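Dullden Intake Records

Version 2, released June 7, 2019
Maintainer: Zulmira Coelho
Contact: open an issue in the tracker

Summary

This dataset holds de-identified intake and stay records from the Dullden shelter and its food pantry on Sepúlveda Street. It was put together so that small charities could test reporting tools without using the records of their own guests. Each row is one stay or one pantry visit. The set has 1876 rows and 55 columns.

Files

stays.csv: one row per stay, keyed by stay_id
pantry.csv: one row per pantry visit, keyed by visit_id
codes.csv: lookup table for referral source, exit reason and item group
CHANGES.txt: differences from the first release

All files are UTF-8, comma separated, with a header row. Empty fields are empty strings. The value 99 means that the question was asked and the guest declined to answer. Do not merge the two.

Collection

Records were entered at the front desk in Pliver, the case software used by the shelter. Paper forms were used when the desk computer was down, and were typed in later by the evening shift. Rows that began on paper have source = P. Entry times on those rows are the time of typing, so they should not be used to study arrival patterns.

Guests were told at intake that records might be shared with names removed. A guest who said no is not in the set. There were 228 such stays, and no other information about them is given.

Pantry item groups

Pantry visits list item groups, with no brands or weights. The groups are: canned, dry, fresh, dairy, baked, snack, baby, hygiene. Single-wrapped cakes and pastries go under snack. Bread goes under baked, wrapped or not. The first release put both under baked; see CHANGES.txt before comparing counts. 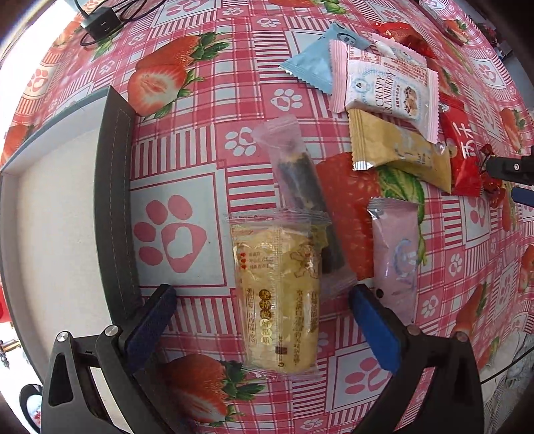 Individually wrapped items, item group "snack".

Household size is recorded once per visit and is not checked against earlier visits. The same household can appear with different sizes.

De-identification

Names, birth dates, phone numbers and case notes were dropped. Age is given in bands. Dates are shifted by a fixed offset per guest, so the length of a stay is correct but the calendar date is not. Joins between stays.csv and pantry.csv on guest_key are valid, and the same offset is used in both files.

Known problems

exit_reason is blank on about a third of the stays. The desk often did not know why a guest left.

referral_source code 7 was used for both hospital and clinic until February, when code 12 was added for clinic. Old rows were not recoded.

Some rows from the Baltberg overflow site have bed_id values that repeat those of the main building. Use site and bed_id together.

Loading

Read every column as text first, then convert. The bed_id column has leading zeros that most spreadsheet programs will remove.

License and use

Free for research, teaching and software testing. Attempts to identify guests are not allowed. Please do not use the set to compare shelters or to estimate need in the area; it covers only people who came to the desk and agreed to share.

Corrections can be sent through the tracker with the stay_id or visit_id and the column name.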